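Ticket: Flirnach gripper drops or misses thin round items, left arm
Opened: September 28, 2024
Site: Clenbridge, bench cell
Status: open, waiting on vendor
Priority: normal

Setup. Left arm, Flirnach two-finger, stock fingertips. Gostow controller. Head camera on, wrist camera off. Task is pick one flat round item off the table, put it in the basket. Same task we ran with the Peñalver gripper in August so the numbers should compare.

Problem. Flirnach closes above the item or pushes it along the table. Peñalver got 58 picks before we swapped it out, 5 misses. Flirnach is at 47 attempts and the misses are way past that already, stopped logging them one by one. Basket drop is fine when it does have hold of something. It's the pick.

Tried so far:

Re-zeroed the fingers from the Gostow panel. No change.

Dropped close speed to the lowest setting. Item slides less, still doesn't get picked.

Swapped the cable to the gripper, old one had a bent pin. Cleared the comms warning, nothing else. Leave the new one on.

Lowered approach height 5 mm. Better for a few tries then the lower finger touched the table and controller threw a contact stop. Backed it out to where it was.

Next attempt, same start pose, fingers open, approach from the left with the lower finger coming down over the piece. Basket stays where it is so the place waypoint doesn't need redoing.
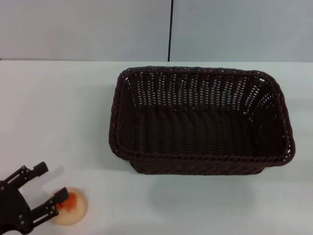 Do we need to recalibrate the arm after every gripper swap?
Only the tool offset. The arm's own joint calibration carries over, but the new finger length and weight have to go into the controller before you run any saved pick.

Which brings me to, offset in the Gostow was still the Peñalver one. Found it under the tool tab, profile name said Flirnach but the length value never got changed. 7 mm off. Typed in the number from the Flirnach sheet, saved, restarted controller.

After restart: approach height looks right, no contact stop. Picks are better on thicker pieces. Thin ones still slide out when the fingers close. So the offset was part of it, not all.

Checked grip force, was at default. Raised it one step, thin pieces bend and pop out sideways. Put it back to defualt.

Think it's the tips. They're squared off and the edge doesn't get under anything flat. Peñalver set had a thinner edge. Asked Flirnach if they sell a beveled tip that fits the same screws, no reply yet.

To do:
- rerun full set with corrected offset, don't mix with the old 47
- try wrist camera on, head view loses the item once the finger is over it
- lock the tool profile so it wont copy old values again
- if no answer on tips, put the Peñalver back on and run both the same day

Leaving ticket open. Don't change the offset without writing it in here.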